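Gobnait Ó Néill
Jan 20, 2025

Right, a thread on the Clendport winter song night, for those who asked and for the two of you who muted me last time.

The programme was one composer, start to finish. Eoin Kavanagh, schoolmaster, occasional poet, wrote songs for the ferry crews and then complained in print that the crews sang them too fast. I have sympathy for both sides.

Doors were at seven. The band began at 7.20, which in Clendport counts as early and caused some ill feeling at the bar.

Eight players, led from the drums. If you've never seen a band led from the drums, it's like being driven by someone in the back seat. You get there, and quicker than you'd like.

They opened with "The Grosgate Light", all 9 verses. Most people know three. You could hear the room thin out around verse four and come back in, very loudly, for the last line.

Then the slow one about the herring widow. The man beside me unwrapped a boiled sweet through the whole of it. I'd like to know what they wrap those in.
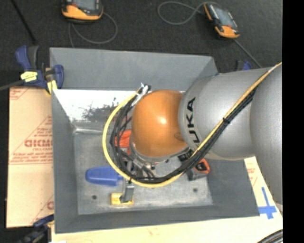
Second half was better. The Dendero Quartet came on for the waltzes and somebody had finally found the switch for the stage heater, so the violins stayed in tune for longer than a verse.

A word for the cellist, who lost her place in the second waltz, found a different waltz, and brought the other three round to it. I'd have clapped for that alone.

The spoken bits between songs were long. I now know that Kavanagh owned 105 books and lent out 20 of them, and which 20, and who to.

They did the lullaby in the old version, with the rude verse put back. My aunt has told me for years that there was no rude verse. She was sitting in front of me and knew every word of it.

Encore was "Grosgate Light" again. I went to get my coat at verse two and was back in plenty of time.

For the people asking about money: the night took 2,278 for the roof of the hall. The roof dripped on the trombone throughout, so it went to a good home.

Next one is in September, fiddle tunes, no talking, or so the poster claims. I've bought a ticket and I'm bringing a cushion, as those chairs were made for shorter songs.

If anyone picked up a green scarf from row F, it's mine and I'd like it back. The glove you can keep.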